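Toy Library Clear-Out: Gallery

Finally getting these pages up. The toy library at Utska went through its whole stock over the winter, every tub, every shelf, and the drawer under the sink that was never on any list. 3,107 pieces logged in the end. Hatsue did the typing, Pallavi did the sorting, the rest of us carried things up and down stairs.

Most of it is staying. Some moves to the Pistora branch, which opens its toy corner with 14 mixed baskets. Anything with a crack or a missing wheel went in the repair crate for Hemant.

A few notes before you scroll, sorry these are short, writing this between loan hours.

Loans: still two weeks, still one basket per family. Baskets come back with the tag on please!! We lost 60 tags last year and Kaisu is tired of cutting new ones.

Puzzles: not in the gallery yet. Still counting peices. If you have the barn puzzle at home, call us.

Dress-up: also later. Everything is at the laundry.

Batteries: take them out before you return anything. Tape them to the lid.

Questions about the Pistora move go to Jyoti Rathore at the desk, ask for her by name, the phone gets passed around a lot.

Updated 2018-02-04

MIXED BASKETS

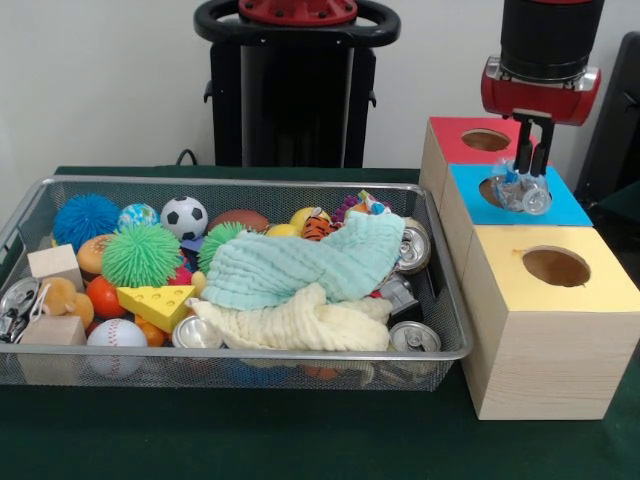 Utska Toy Library / Sorting & Loans Team

Wire basket, mixed. Balls mostly: soccer ball, baseball, little globe one, brown football at the back. Three spiky balls, the big lime-green one is everybody's favorite.

Play food in with it too. Hamburger, the yellow cheese wedge with the holes. Orange duckling down the left side, tiger plush at the back right.

Mint-green muslin goes with this basket. Peekaboo cloth, please dont send it back with the dress-up things.

Wooden cubes count as part of the set, check under the couch before you bring it in.

More baskets to come when Pallavi has the shelf labels done.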